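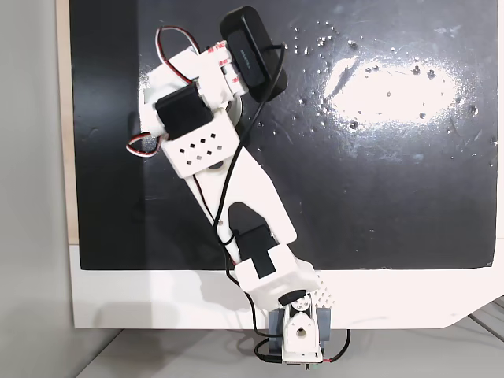 Bedoveck Room: Surfaces and Fittings

Gallery page for the Bedoveck room at Grukmont, room 3 on the ground floor. The captions cover the work surfaces, storage and lighting as fitted by the end of September. Dimensions are in centimeters and were taken with a steel tape. Colors are as they look under the room lights, with the blinds down.

Board and tabletop
Large black board with a white border, laid on a light gray tabletop. The border marks the change from one surface to the other and is the line to measure from when placing anything on the board.

Tabletop, care
Damp cloth, then a dry one. No abrasive pads. Marks from tape adhesive come off with a plastic scraper held flat; a metal blade will cut the surface.

Board, care
Dust shows on black sooner than it does on the gray. Brush toward the nearest side and pick up with a vacuum nozzle. Wet cleaning is limited to the border, where fingerprints collect.

Table frame
Zarkard frame, adjustable feet at all corners. Level was set with the board in place and should be checked again after any move. Turn the feet by hand first and use the wrench only for the last part of the adjustment.

Side bench
100 deep, fixed to the wall. The front 40 is kept clear as a writing surface. Items waiting to be put away go at the back, with labels facing out.

Cable channel
Runs along the wall behind the side bench. The lid lifts from the left end. Power leads are in the lower half, everything else in the upper half. Leads that cross the floor need the rubber cover, stored under the bench.

Drawer cabinet
Small hardware on top, hand tools in the middle, measuring tools at the bottom. The bottom drawer sticks in humid weather. Lift slightly while pulling.

Wall shelf
Zarkard brackets, shelf depth 40. Light boxes only. The fixings on the window side go into plaster and have not been load tested.

Marty
The name on the door of the tall cupboard, carried over from the old room plan. It holds spare table feet, edge trim, cleaning cloths and the roll of white border tape. The cupboard inventory number is 2496, and requests for supplies should quote it.

Overhead lights
Two circuits, switched separately by the door. The circuit nearest the window is enough for cleaning. Both are needed for fine work on the black board, where a single row of lights leaves the far side dark.

Blinds
Pull cord on the right. The slats are set slightly open in the morning and closed from 3 in the afternoon, when low sun reaches the table and glare off the light gray top makes small markings hard to read.

Floor
Sealed, swept daily. Chair casters have left a worn strip beside the side bench. A mat has been ordered and the size is on the list inside the cupboard door.

Notes on the page
Captions are revised when a fitting is replaced. The earlier layout, with the side bench on the opposite wall, is no longer shown. Spare trim for the bench edge is listed under Grukmont general stores.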